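Keeping a Household Recipe Record

Posted in February, under Home and Kitchen

The recipes in this household were, until last winter, kept in four places: a tin box, two ring binders, and the inside covers of a cookbook that had lost its index. My grandmother's cards were in the tin. My mother's were in the binders, with clippings from the Kanholm parish newsletter folded between them. It was decided over the holidays that a single record should be made, and that I should be the one to make it.

The first task was to settle what would be included. A dish was admitted if it had been cooked by a member of the family more than once and if a living person could confirm the quantities. Under this rule 27 cards were set aside. They have been kept in a separate envelope and may be reviewed if my aunt, Princess Javier, is able to identify the handwriting.

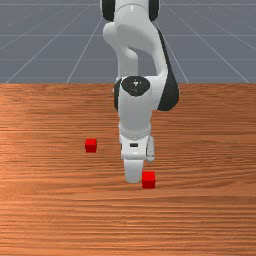
Quantities presented the greatest difficulty. My grandmother measured flour by the teacup, and the teacup is no longer in the family. Renato Talavera, my cousin, has her rolling pin and her bread board but could offer no guidance on the cup. After several trials with the plain white loaf, a value of 200 milliliters was adopted, and it is noted at the front of the record so that later readers may correct it. The trials were carried out at the kitchen table, which has a warm orange-brown top much like the wood shown earlier, with the same long grain running from left to right. Flour settles into such a surface, and a damp cloth followed by a dry one is recommended before any paper is laid down.

Each entry is now written in the same order: name of the dish, source, yield, ingredients, method, remarks. Remarks are limited to matters that affect the result. An exception was made for the lentil soup, where my mother had written a full page on the proper company in which to eat it. Her page was copied in full.

Oven temperatures have been left as found. The old stove at the Buenaventura house ran hot, and those recipes should be given a slightly lower setting, or checked about 30 minutes before the stated time in the case of the fruit cake.

Copies have been sent to Renato and to Orla Brennan, who contributed the two chutneys. Corrections received before the summer will be entered in pencil. The question of the missing teacup remains open, and any relative who has a blue one with a chipped foot is asked to write to me.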